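4.2 House rules for recording cloth handling

I'll admit I used to think written rules for recording were a bit fussy. Then Angelica Padilla and I went back through the 763 clips we had from June, and 317 of them had to go, mostly over small things a one-page sheet would have sorted out (we've since written one, and it's stuck to the wall at Prasa!).

The rule I'd push hardest on is contrast. Dark cloth goes on a white surface, and the light stays even. We also ask people to keep both fingers in view, so whoever labels the clip can tell where each one is relative to the cloth. Worn pads and scuffed edges are fine, but they go in the log.
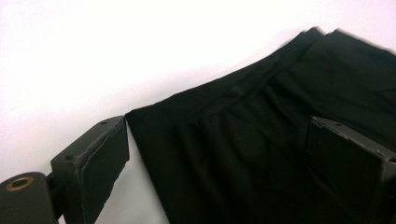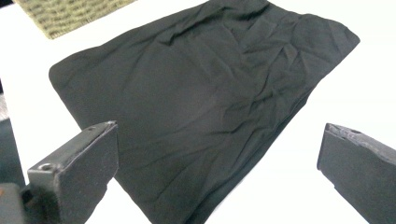 Figure 3. Dark fabric on a white surface, with both gripper fingers in view.

The log itself is where we slipped up most. Tretanix wanted 14 fields per clip and, well, people skipped them. We cut it down to cloth, surface, lighting and finger wear, and left a free-text box for anything odd. I'd still like a proper shared wording for wrinkles, though, as my "rumpled" and Angelica's "creased" clearly don't mean the same thing.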